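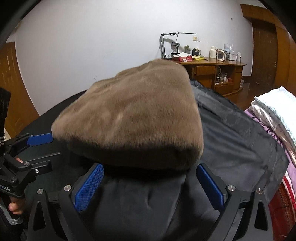

Storing felt and wool hats over the summer in a shared costume store

Adach
Posted 2022-04-24

Our society keeps its costumes in a hired room beneath a public hall. The collection includes a number of felt and wool hats, chiefly berets and soft caps, which will not be required again until the winter production. In March two of them were found to have small holes near the crown, and several others have lost their shape through being stacked one inside another. The insurers value the wardrobe at £1,625 and have asked for a written storage procedure. I should be grateful for advice on the following: whether hats should be washed before storage, what they should be kept in, and whether mothballs are still considered acceptable in a room used by members of the public. The room has no window and is heated only when the hall above is in use.

Lacerda

Holes of that kind generally indicate clothes moth larvae. The damaged items should be separated from the remainder at once and not returned until they have been treated.

Wool felt should not be washed as a matter of routine. Brush each hat with a soft brush, following the direction of the pile, and pay particular attention to the inner band, where skin oils collect and attract insects. Any hat suspected of harbouring larvae may be sealed in a plastic bag, with the air pressed out, and placed in a domestic freezer for 2 weeks. Leave the bag closed until it has returned to room temperature, or moisture will settle on the wool.

For storage, use rigid boxes with close-fitting lids. Fill the crown lightly with acid-free tissue. Soft berets may be laid flat, no more than 4 to a box, with tissue between them. Newspaper should be avoided as the ink transfers. Place moth traps on the shelves and record the catch monthly. Traps show whether moths are present but will not clear an infestation.

I would advise against mothballs in an unventilated room. The smell also remains in the wool for a considerable time.

Prusero

We use cedar balls and have had no trouble. They need sanding every so often.

Fimau

The previous reply on cedar should be treated with caution. The scent fades and it does little against an established infestation. I agree with the freezer method. I would add that a room heated only from time to time is liable to damp, and that the boxes should stand clear of the floor and of any outside wall.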